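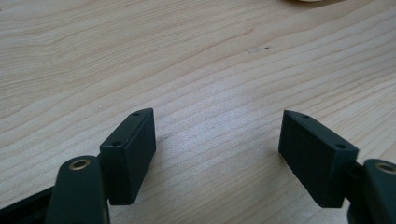 Should a small town keep its evening library hours when hardly anyone comes in after supper? I think it should, and I'd keep them even if the numbers got worse.

I say this as someone who has sat in ours at eight o'clock at night more often than I care to admit, usually with a book I wasn't reading and a cold I was trying not to share. The report that went around in March says there were 2261 evening visits last year, and the people who want to close at 5 keep waving that figure as if it settled the matter. Well, it's a lot of visits to me! I can picture a good many of them, too.

Dela Asamoah did most of her nursing coursework at the back by the radiator, after her shift and after her boys were fed. Old Mr. Ayaaba (Fiifi, to anyone who has known him longer than a week) comes for the newspapers, and then stays for the company, and then has to be reminded about his bus. A daytime library would have done neither of them much good, and I doubt they'd have written a letter of complaint about it either. People who use a place at night are mostly too tired to write letters.

My friend Yaw Amoah disagrees with me, and he's no villain. He says the same money would buy two more mornings of story time, and that little children can't speak up for themselves. He's right about that — I was a story time mother for years and I'd fight for those mornings too. Where we part ways is the idea that one group of neighbors has to pay for the other. The heat stays on overnight anyway for the pipes. What we'd save is mainly the wages of a single clerk, and she is the person who shows a man of 60 how to fill out a job application without making him feel foolish.

If the board wants to try something, I'd ask them to trim one evening, leave the other three alone, and put up a sign on Main Street big enough to read from a car. Half the folks I talk to have no idea the doors are open that late.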